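Wipe the Table First

Katalin Gulyás 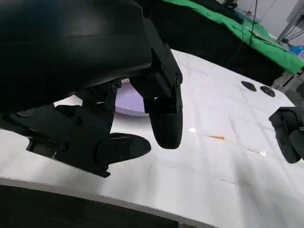
Our handbook for working with two-armed robots runs to 80 pages. Page 59 covers what to do if a visiting dignitary wishes to shake a gripper. There is no page on wiping the table.

I bring this up because the new draft of the Mornville guidelines has arrived, and it's longer. It has a section on naming folders. It has 4 levels of stop, the mildest of which seems to be a stern look. Sándor Kelemen, who sat through every meeting, tells me the word "tidy" was struck out for being hard to measure.

Well, measure it, then. Crumbs, streaks, specks: count them or photograph them, I don't mind. A mark on a white surface is data whether you meant it or not, and so is whatever you left at the back of the table over lunch.

My own rules would fit on a card. Clear the table before each run. Write down what's on it. If two arms share a space, say out loud which one moves first. The people at Grondo already do this, with a rag and a clipboard, and they've never asked for a certificate.

Comments on the draft close at the end of May. Mine is two lines long, and one of them is my name.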